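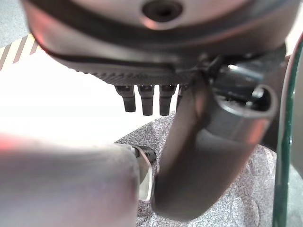

The Caron doll fair takes up two floors of an old school every February, and I went this year mainly for the makers who sculpt their own Black and brown faces. There were five of them, up from three last time, all on the second floor near the stairs.

Mhairi Tennant had the table I stayed at longest. She sells under the name Flenum and casts her heads in four skin tones, each with its own nose and mouth. The hair is rooted by hand -- twists, puffs and one short natural style -- and a head takes her around 3 days. She let me hold an unfinished one and showed me how she plans the part lines in pencil first.

Nornus, across the aisle, had baby dolls in soft cloth. My niece would have liked the one with the yellow bonnet, but it was already sold. I bought a smaller one called Valine and a spare dress for her.

Downstairs was mostly antique china and doll furniture. I walked through it in ten minutes. Lunch was soup and a roll in the gym, and the line was long by noon. Parking is on the street, so come early if you have boxes to carry.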